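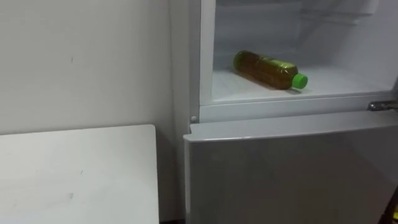 Quaye Jerno 2 Men's Work Clog -- Slip-On, Closed Heel

Product overview

The Jerno 2 is a closed-heel slip-on clog for kitchen, laundry and light warehouse work. It replaces the first Jerno and uses a new last with more room across the ball of the foot. The upper is a single molded piece with no stitching, so there are no seams to open up or trap dirt. The sockliner lifts out for washing.

The shoe is meant for people who stand on hard floors for a full shift. It is not a safety shoe. There is no toe cap and no puncture plate, and it should not be worn where either is required.

Construction

Upper: molded EVA foam, closed toe and closed heel, matte finish
Sockliner: removable, polyester knit over open-cell foam
Midsole: EVA, molded in one piece with the upper
Outsole: Plallell rubber compound, bonded, full length
Heel height: 29 mm, measured at the center of the heel without the sockliner
Closure: none (slip-on)
Colors: black, navy, slate
Weight: nearly 700 g per pair in men's 9

Outsole

The Plallell compound is softer than the rubber used on the first Jerno. The tread is a pattern of short bars set in two directions, with open channels running to the outer edge of the sole. The channels need to be kept clear. Flour, lint and grease pack into them over time, and a packed tread grips much less than a clean one. Brush the sole under running water at the end of the week, or more often in a fryer area.

Softer rubber also wears faster. Replace the shoes when the bars under the ball of the foot are level with the channels. Wear normally shows there first, then at the outside edge of the heel.

The sole is non-marking on vinyl, sealed concrete and ceramic tile. On unsealed wood floors, test in a small area before regular use.

Sizing

Available in men's 7 through 14, whole sizes only. If you wear a half size, order the next size down for a close fit or the next size up if you wear thick socks. The heel should lift slightly when you walk in a new pair. If your toes touch the front when you stand with your weight forward, the shoe is too short.

Width is regular (D) with a wide (EE) option in black only. The wide version uses the same outsole, so the extra room is in the upper. Customers who wore the first Jerno in wide can usually take the regular width in the new last.

Removing the sockliner adds 3 mm of depth over the instep. The shoe can be worn this way, but the footbed underneath is smooth and the foot will move more.

Care

Remove the sockliner before washing. Hand wash it in cool water with mild soap, press out the water and dry flat. Do not wring.

Wash the shoe with dish soap and a soft brush. Rinse and let it air dry away from ovens, heaters and direct sun. EVA shrinks when heated, and a shoe left in a closed car in summer can lose a full size. Shrinkage from heat is not covered by the warranty.

Do not machine wash or tumble dry. Do not use bleach, acetone or oven cleaner on any part of the shoe. Diluted quaternary sanitizer is acceptable on the upper if it is rinsed off.

In the box

One pair of clogs, one pair of sockliners (installed), one size card. The box has no tissue or plastic bag.

Replacement parts

Sockliners are sold separately in pairs under the Darkico label. Order by shoe size. Sockliners from the first Jerno are narrower at the forefoot and will not sit flat in the Jerno 2. Outsoles cannot be replaced.

Shipping and returns

Orders placed before 2 p.m. leave our warehouse the same business day. Unworn shoes can be returned within 29 days in the original box. Try them on a clean, dry floor -- pairs returned with marks on the tread are treated as worn. Exchanges for a different size ship free one time per order. Discontinued colors are final sale.

Warranty

Quaye covers separation of the outsole and cracking of the upper for six months from delivery. Normal tread wear, heat shrinkage, cuts and chemical damage are excluded. To open a claim, send the order number and a clear photo of both soles and of the damaged area. Please wash the shoes first.

Availability

Black and navy are in stock in all sizes. Slate in sizes 12 through 14 is on back order and is expected in October. Back-ordered pairs are charged when they ship.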